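Sunero back-of-house set, second release

README

The Sunero set holds recordings and staff notes from the tea kitchen at Alalness, a residential training centre where two robot arms now do part of the clearing and putting away. It was put together by the kitchen's own staff and the Memia project. The recordings are meant for people who train or test manipulation models. The notes are meant for anyone who has to plan shifts around a machine like this one, and they can be read on their own.

What is in the set

recordings/ – 1,536 episodes, one folder each, with camera video and joint positions for both arms
tasks.csv – one line per episode, with the task name, the result and whether a person stepped in
notes/ – shift notes written by kitchen staff, with names taken out
rota/ – the kitchen rota before and after the change, by role only
CHANGES – what is different from the first release

Result is one of done, part done or stopped. An episode marked "part done" usually means that an item was moved but put down in the wrong place. Stopped means that somebody pressed the stop button or that the arms stopped themselves. The reason is given where the person on shift wrote it down, and left blank where they did not.

Tasks

Tasks are short and named after what the staff call them: hang mug, mug off tree, plate to rack, lid on, lid off, basket to side, open drawer, close drawer. Both arms are recorded in every episode, even if one of them stays still throughout. Oven tasks were recorded with the oven unplugged. Nothing in the set involves knives, hot water or raw meat, and we do not plan to add them.

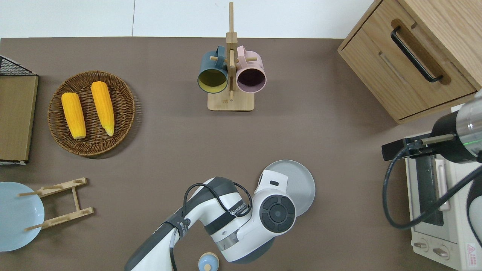
Table layout with both arms, mug tree and corn basket.

Items are moved between episodes, so do not rely on fixed positions. The layout for each episode is the first video image in its folder. Calibration files are stored once per session in recordings/calib and should be matched by session number. In the first release some of them were matched wrongly, and those sessions have been recalibrated.

How the work changed

Before the arms came, the late shift had two people in the tea kitchen until closing. One washed and the other dried, put away and set out for breakfast. Now one person washes and checks, and the arms handle the mugs and plates. The second person moved to the dining room, where there had been complaints about slow clearing. Hours and pay grades stayed as they were. No post was cut during the period covered by this release, and we can't speak for what happens after it.

The notes show that the job that remains is a different one. There is less carrying and reaching, and several people mention sore shoulders easing. There is more waiting and watching, which some find duller than the old work. People also miss having someone to talk to at the sink. After the first month the rota was altered so that nobody does more than two late shifts in a row alone.

Checking turned out to be a larger part of the shift than planned. Mugs hung badly have to be rehung, and lids are sometimes left crooked. The rota allows 6 minutes at the end of each hour for this, and staff asked for it to be written in as working time. That was agreed in October.

Anyone on shift may stop the arms for any reason and does not have to explain it. Stops are not counted against a person, and the release has no field that links a stop to a member of staff.

Consent and removals

Staff were asked before recording started and could say no without changing shifts. Two sessions were removed later at the request of people whose voices could be heard. Sound has since been stripped from all video. The 400 shift notes were read by their authors before release, and a few were shortened by them.

Known gaps

Early sessions are mostly mug tasks. Drawer tasks are few and come from late in the period. All recordings were made under ceiling lights in one room, so results elsewhere may differ – please test before relying on them. The notes come from one small team and say little about larger kitchens.

Use

Free for research and teaching. Please do not use the notes or rota to assess the performance of individual staff. Cite as: Stoyanova, Sunero back-of-house set, second release, Memia.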